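Are We There Yet? The Long Wait for a Robot That Does the Dishes

By Mariann Illés
August 11, 2021

My mum has a theory that I became a technology writer so I wouldn't have to unload the dishwasher. She isn't completely wrong. I've been promised a robot maid since I was six, lying on the carpet in front of Saturday cartoons, and every couple of years I go out and check how it's coming along. Last time I came home with a robot vacuum that I named Gary, and Gary spent most of his working life jammed under the couch with a sock in his mouth.

So in June I rang around again. I wanted to know one thing: can a machine do the chores yet? I mean the real ones, the fiddly ones, the stuff you do on a weeknight with one eye on the news and a kid yelling about a missing library book.

My first call was to Declan Gilchrist at Altusine, a little outfit above a tile showroom that writes software for two-armed robots. He's been at it for years and has the slightly haunted look of a man who dreams about cutlery. I asked him how far off my kitchen robot was and he laughed for long enough that I checked the line.

"Depends what you've got on the bench," he said, once he'd recovered.

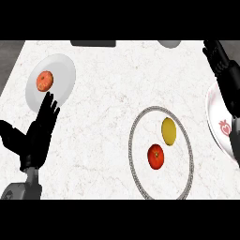

Kitchens are horrible places for robots, it seems, and I say that as someone who thinks they're pretty horrible for people. In a car plant the part turns up in the same spot, the same way round, all day long. At my place the tomatoes are wherever I dumped the shopping. Altusine does nearly all its early work in simulation, so the marble benchtop Declan put up on his screen (much nicer than mine, I was quite jealous) doesn't exist anywhere, and neither do the black hands hovering over it. But the problems are real enough. One of the plates was see-through, with a lemon and a tomato sitting in it and the veins of the marble showing right through the middle. I can tell that's a plate because I've owned a glass plate. A camera has a much rougher time of it, Declan told me, and clear dishes have wrecked more of his afternoons than anything else in the cupboard.

Then there's the squeezing. You and I pick up a tomato without a thought. We know it's softer than a lemon, we feel it start to slip, we hang on a tiny bit tighter. A simulated hand needs somebody to have worked out all of that beforehand, the weight and the friction and the give, and when those numbers are off you can end up with a policy (that's their word for the robot's learned behaviour) that's brilliant on screen and makes passata in the lab.

I asked for a score. Declan's team had been running a job they call Landska, which is basically moving fruit between dishes, and in their last big batch they did 491 tries in simulation. The success rate was 72 per cent. I thought that sounded terrific! He looked at me kindly and asked how I'd feel about a dishwasher that dropped more than a quarter of the plates.

Fair point. 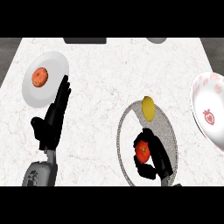 Got it: a simulated right hand with its fingers around the tomato, the lemon still on the plate.

For a second opinion I went to see Soledad Navarrete, who runs the packing floor at Karaca, a fruit and veg wholesaler out past the ring road. If anyone was going to have a robot handling tomatoes for a living, I figured it'd be her. She has two machines. One stacks boxes and one wraps pallets, and she's very fond of both of them. The actual packing, the putting of nice fruit into trays with the good side up, is done by people, and she reckons it'll stay that way until well after she's retired.

"I had a salesman in here with a gripper," she told me, over the racket of the conveyor. "Lovely gripper. I gave him a box of mixed stone fruit and went and had my lunch." He was still on the top layer when she came back.

Pin-yu Liu is more cheerful. She designs hands at Grornent, and she thinks people like me (guilty) get too hung up on the whole chore. Nobody needs a robot to cook Christmas dinner, she says. Plenty of people would love one that could put the fruit away, or get a mug down off the shelf for somebody who can't reach it any more. Her own dad has bad arthritis and she talks about jars the way other engineers talk about Mars. A slow machine would suit him fine, she told me, as long as it didn't drop things.

I hadn't thought about slow. I'd been picturing something zippy, whipping around my kitchen before the guests arrive. But if it took all night to clear the bench and I was asleep the whole time, what would I care? Gary took four hours to do the hallway and I loved him.

Pin-yu wouldn't give me a year, by the way. Declan wouldn't either, and I bought him a second coffee. Soledad gave me a bag of nectarines to take home, and I put them in the bowl myself.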